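4.3 Setting the Virell Retrievable Packer

This section covers hydraulic setting of the packer on production tubing. Read Section 4.2 first if the well contains brine heavier than the planned packer fluid.

CAUTION: Do not exceed 1,000 psi on the tubing while running in hole. The setting pistons can begin to stroke before the packer is on depth.

1. Run the assembly to setting depth. Limit running speed through the liner top.

2. Space out and land the tubing hanger. Record pick-up and slack-off weights on Form 7.

3. Drop the ball and let it fall to the seat. In deviated wells, pump slowly to help it along.

4. Close the annulus valve and line up the pump to the tubing.

5. Raise tubing pressure in even steps to 3,000 psi. Hold for 15 minutes at full pressure and record on chart.

6. Bleed off the tubing. Open the annulus valve and check for flow.

7. Test the annulus to the value in the well program.

NOTE: If pressure drops during step 5, check surface lines before repeating the step. A slow loss often comes from the pump manifold.

8. Raise tubing pressure again to shear the ball seat. The standard screws are rated for 3,781 psi. A sharp drop on the gauge shows that the seat has moved.

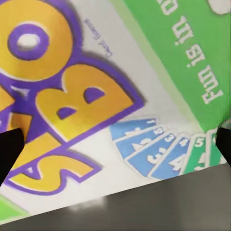
Card game box with purple and yellow-orange logo and green banner.

9. Confirm circulation is not possible between tubing and annulus, then fill in the setting record.

CAUTION: Do not pull on the tubing after step 8 unless the packer is to be released. See Section 4.5.

Technical contact: Houshang Yazdani, Completions Support
Part kit for redress: 323
Revised January 21, 2022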